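jomham-fridge: shelf picking episodes and planner baselines

Simulated manipulation data for a single-arm mobile base working at an open refrigerator. Maintained by the Zimico planning group. Released together with the Melnyk motion planner, but nothing in the files depends on it.

What is in the release

The release holds 2129 episodes across 22 kitchen layouts. Each episode starts with the refrigerator door already open and ends on release of the gripper, on timeout, or on a collision above the force limit. Door opening is a separate task and is not covered.

Cabinet fronts, backsplash, countertop and wall finish are resampled per layout. The refrigerator model has glass shelves, and they cause most of the perception failures. Depth rendered through a transparent shelf returns the surface behind it, so a planner that builds its collision map from depth alone will send the fingertips straight into the front edge.
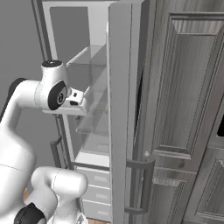

For that reason every episode carries two collision maps. The first, map_depth, is built from rendered depth only. The second, map_full, is taken from the simulator geometry and includes the shelves. Baselines are reported on both. Please state which one you used; results are not comparable between the two.

Approach poses are sampled in the shelf frame. The base pose is fixed before the arm moves and stays fixed until the end of the episode. Joint limits are enforced by the controller, and the planner is expected to respect them without clipping.

Small objects are placed on a shelf with a minimum clearance from the side walls. Placement next to a second object is allowed. Grasp labels in those cases were recomputed in June after a bug in the contact filter let through grasps that touched the neighbor; anything downloaded before then should be replaced.

Known issues

The open door is a static body. Contact with it is logged but it does not swing.

Wrist camera extrinsics are wrong in 7 episodes. They are listed in bad_extrinsics.txt and skipped by the default loader.

map_depth has holes at the rear corners of the lower shelf when the arm blocks the view. We left them in.

Episode lengths are in control steps. The old loader reported seconds.

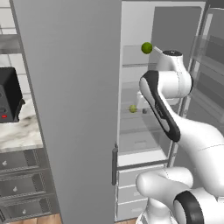
Loading

Install the reader from the tools folder, then point it at the root of the unpacked archive. The Nevulden format is read directly, with no conversion step. Set use_full_map to true for map_full; the default is false. Layouts are split between train and test by layout ID, never by episode, and custom splits should do the same.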